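Prüfliste Packplatz – Verschlussbeutel und Kleinteile
Objekt: Halliday, Raum 26
Geprüft am: 10. April 2022
Prüfer: Rangi Brunton
Auftrag: 1801

1. Arbeitsfläche
Bodenplatte sauber, frei von Klebstoffresten: in Ordnung
Bodenplatte eben, keine hochstehenden Kanten: in Ordnung
Fuge zur Rückwand: in Ordnung
Kommentar: Fuge mit dem Spachtel abgefahren, kein Staub, keine Krümel. Bei der Prüfung im November saß dort noch Abrieb. Reinigung mit Prornance beibehalten, nur nebelfeucht wischen.

2. Wände und Eckleisten
Wandflächen ohne Risse und Flecken: in Ordnung
Eckleisten fest: mit Mangel
Kommentar: Die linke Leiste lässt sich im unteren Bereich leicht andrücken. Keine scharfe Kante, Beutel können aber hängen bleiben. Nachkleben, Frist acht Tage.

3. Beutel
Lagerung trocken und staubfrei: in Ordnung
Folie ohne Löcher und Knicke (Stichprobe): in Ordnung
Verschlussleiste schließt über die ganze Länge: mit Mangel
Kommentar: Verwendet werden klare Beutel von Jonel mit hellblauer Leiste. In der Stichprobe ließ sich ein Beutel am rechten Ende nicht ganz zudrücken. Der Beutel wurde ausgesondert, die Packung ist mit einem Aufkleber versehen und wird zuerst aufgebraucht – jeder Beutel daraus ist vor dem Füllen von Hand zu prüfen. Bestand laut Lagerkarte 480 Stück. 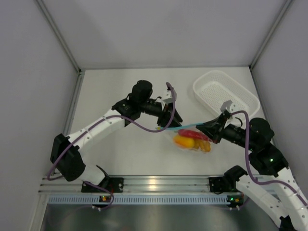
Zu Punkt 3: Klarer Beutel mit hellblauer Verschlussleiste auf der weißen Bodenplatte.

4. Kabel und Befestigungen
Kabel ohne sichtbare Schäden am Mantel: in Ordnung
Kabel liegen nicht unter dem Packgut: in Ordnung
Halterungen an der Aluminiumschiene fest: in Ordnung
Kommentar: Schrauben nachgezogen, keine lose. Die lilafarbenen Kabel bei der nächsten Prüfung auch auf der Unterseite ansehen.

5. Ordnung am Platz
Keine Getränke, kein Werkzeug auf der Platte: in Ordnung
Abfallbehälter geleert: nicht in Ordnung
Kommentar: Behälter neben der Tür war voll mit Folienresten. Vor Ort geleert. Der Aushang von Pravotance mit dem Leerungsplan fehlt und ist neu aufzuhängen.

Ergebnis: Nutzung freigegeben, Mängel zu 2 und 3 offen. Dauer der Prüfung rund 26 Minuten.
Nachprüfung der Eckleiste durch R. Brunton, Eintrag auf demselben Blatt.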